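# Fevirstead guesthouse co-op, November meeting

Notes by me, Daiane. I type the way I talk, so sorry in advance, and shout if I got you wrong.

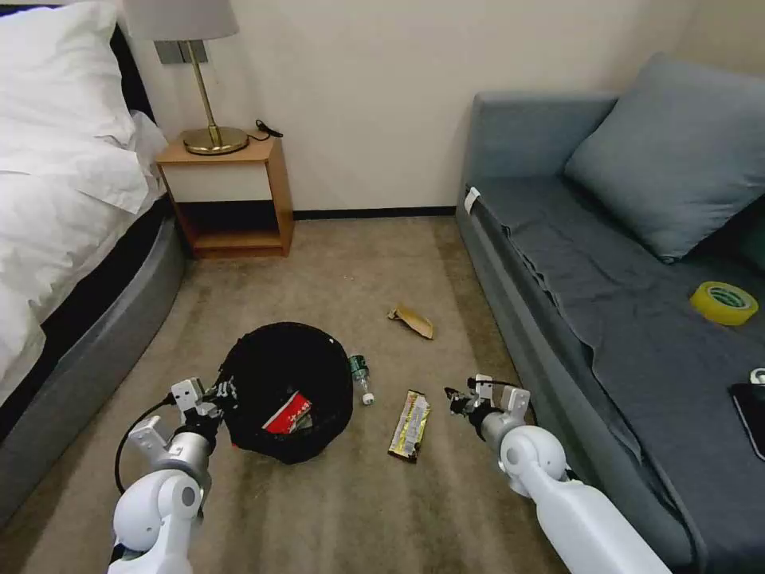
We got going at 6:40 pm because Riaan had the key and was stuck behind a hay truck. Present: me, Riaan Venter, Wian Motaung, Nandi Mathebula. Wellington Caldeira joined by phone from Lekota and kept dropping off the line, so a couple of his points came in by text afterward and I've put them where they belong.

**Last month's notes**

Fine, except Nandi never agreed to repaint the porch. She agreed to *think* about it! Fixed in the master copy.

**Breakfast**

This took most of the evening. We have 41 bookings between now and the end of the season, and Wian wants to drop the cooked breakfast on weekdays and put out bread, fruit, boiled eggs and a pot of oatmeal. He's the one getting up at five, so I have a lot of sympathy. Nandi is against it. She says people who drive all the way out here remember the eggs and the tomatoes, and she read us three guest book entries to prove it (one of them was mostly about the dog, but okay).

We went back and forth and landed on this: cooked breakfast stays, but guests have to order it by 8 the night before, on a slip. No slip, cold table. Wian will try it for a month. Wellington texted that he'd like the slips to have a line for allergies, and everybody liked that.

**Booking system**

We're still paying for Pusisum and still only using the calendar part of it. Riaan has been testing Rellow on his own laptop and says it's easier, mostly because it sends the arrival directions by itself and he doesn't have to. I asked if it can handle people who pay half now and half at the door and he didn't know yet. I don't want to switch in the middle of the season and I said so, probably more than once. Riaan will find out about split payments and bring a printout next time, and we leave everything alone until then.

**Water**

The tank guy came. The 1,000 gallon tank is sound but the float valve is worn and he wants to replace it before the dry months. Agreed, go ahead. Wellington asked (before the line died again) whether we could run a pipe off the laundry to the lemon trees. Nandi thinks the soap would be hard on them. I'm going to ask my aunt, who has kept lemons alive on far worse.

**Noise**

The couple next door would like less music on the patio after dark. Reasonable, I think. Riaan thinks ten is early for a Saturday crowd but he's outvoted, so it's ten. I'll walk over and tell them, and I'm bringing a jar of the fig jam.

**Odds and ends**

- The gate sticks again. Wian has the grease.
- We can seat up to 8 for the long table dinner if we borrow Nandi's bench, so please stop promising spots to cousins.
- The path lights come on too late. Riaan to fiddle with the timer.
- Whoever took the good ladder, please bring it back.

**To do before next time**

- Breakfast slips: Wian, with me checking the spelling
- Split payments on Rellow: Riaan
- Call the tank guy back: Nandi
- Lemon tree question, and neighbors: me
- Price of a phone line that works in Lekota: Wellington

We finished at 8:25 and ate the rest of Nandi's cornbread standing up in the kitchen. Next meeting is at Wian's place, same time, and he says park on the road because the yard is all mud.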